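Why I still write my shopping list on paper

I have been told off again for my shopping list. It was on the back of an envelope, in pencil, and my nephew looked at it the way you might look at a man lighting his house with whale oil. He has an app called Senotell. It shares the list with everyone in the house, sorts it by aisle and pings when somebody adds yoghurt. He put it on my phone over Sunday lunch and I gave it a fair go, I really did.

I lasted 12 days. My trouble with it is that a list on a phone never ends. You tick things off and they slide down to a grey bit at the bottom, waiting to come back, and by the second week mine had capers on it three times. I don't even like capers much! An envelope fills up. When you've run out of envelope you've run out of shopping, and you go and put your coat on.
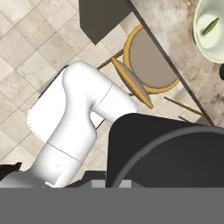
Then there's the business of standing in the shop. With paper in my hand I look at the shelves. With the phone in my hand I look at the phone, and then a message arrives, and I'm blocking the tinned tomatoes while I answer my sister about a christening in May. I've become one of those people I used to tut at. The man who runs Zervas, our corner grocer, says he can tell the phone shoppers by the way they stop dead, and he's started leaving a bit more room by the till for them.

I like other people's lists too, and you don't get to find those any more. I once picked one up in the car park that said "bread, bulbs, something nice for Dad" and I thought about it all the way home. Light bulbs or daffodils? What did Dad get in the end? I kept it in a cookery book for years.

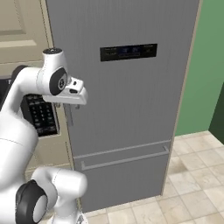 Vangelis Michailidis

My nephew's best argument is waste. He reckons a shared list stops two people buying the same lettuce, and I'll give him that one, it's a good point. We've had some terrible lettuce weeks in this house. But we got over those by sticking the envelope on a hook in the hall, where whoever is going out can grab it. The hook cost me less than a coffee and it has never asked me to accept new terms.

The other thing he says is that I'll lose the paper. Well, yes, I do lose it, one week in four maybe. And the funny thing is that having written it down I can remember nearly all of it anyway - the shape of the words, the bit where the pencil went through. I couldn't tell you a single thing I typed last week.

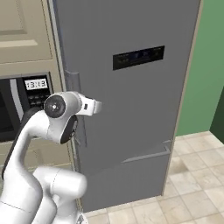 So would I ever go back to the app?

Only if I lived with more people than I do now. With five or six in a house I can see the envelope coming to blows, and somebody would always have walked off with the pencil.

For now I've got a drawer full of old envelopes, most of them from the gas company, and tomorrow's is already started. It says onions, stamps and washing powder, and under that there's a word in my wife's handwriting that could be "limes" or "lines". I'll have to ask her before I go.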